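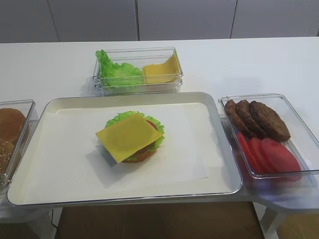 How to Request Public Records From Your City Without Losing the Will to Live

By Leonor Simões

Your local government keeps a great deal of paper, and most of it belongs to you in the sense that a bank vault belongs to its customers. You can see it. You just have to ask in the right way, and then ask again.

1. Decide what you want. "Everything about the bridge" is a fine sentiment and a terrible request. My first one, to the city of Ruangrit, produced 300 pages of parking correspondence and a bill. Name the kind of record, the department and a range of dates. "Emails between the public works director and Beltness Paving about the Lenesa Street bridge, sent in December" is dull enough to work.

2. Find the right office. Each state has its own records law, and each city has its own idea of who answers the mail. Start with the city clerk. If the police hold the record, they usually want their own form, often one that has been photocopied since the Carter years.

3. Put it in writing. Cite your state's law by name in the first line. You generally don't have to say why you want the records, and I'd resist the urge. Clerks have heard enough speeches.

4. Set a limit on fees. Add a sentence such as: "Please contact me before going ahead if the cost will be more than $30." Ask for electronic copies, too. Paying by the page for something that began life as a PDF is a special kind of sorrow.

5. Write down the deadline. Some states give an agency a fixed number of days, others say "promptly" – a word with a rich and varied history. Send a short, polite note the day after it passes.

6. Read the denial, if you get one. It should name the exemption being used. If only part of a record is exempt, ask for the rest with the private bits blacked out. Jaruwan Rungrueang, who taught me most of this, once got 70 pages that way after being told there was nothing to release.

7. Appeal. Check the deadline first; it can be short. Keep the letter to one page, attach the denial, and send it to whoever your state's law names. Then file your copies somewhere you can find them, which already puts you ahead of the city.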